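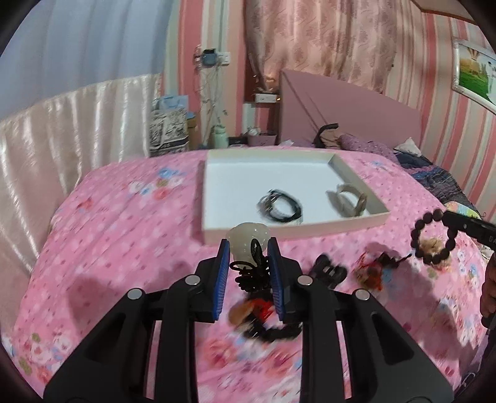

Stores would like you to believe that being tidy starts with buying something. I don't agree. Last February I spent $100 on drawer dividers, and two of them still have the labels on. A shallow white box lid on a pink bedspread, with a coiled black bracelet in it, does the same job for free.

My friend Anika Escobedo says a lid looks cheap. It does, and a drawer is closed most of the day.
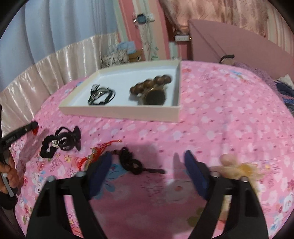

The dividers also decide what you may own. Mine came with five narrow slots, and nothing I wear is that narrow. I ended up sorting my things to suit the plastic.
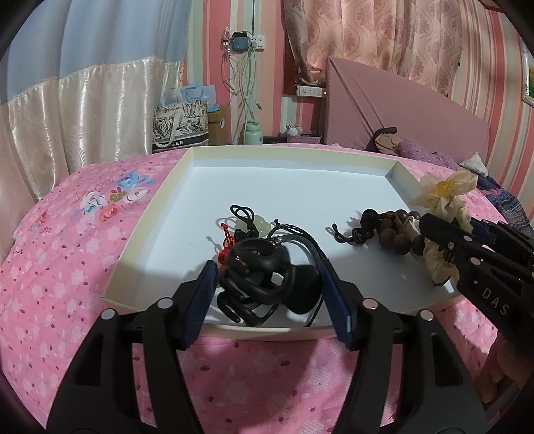

People should live with a mess for a week or two before they spend money on it. Most of mine was stuff I didn't want. Once it was gone, the old drawer was big enough, and I gave the dividers to Lindsay Merrick, who keeps screws in them.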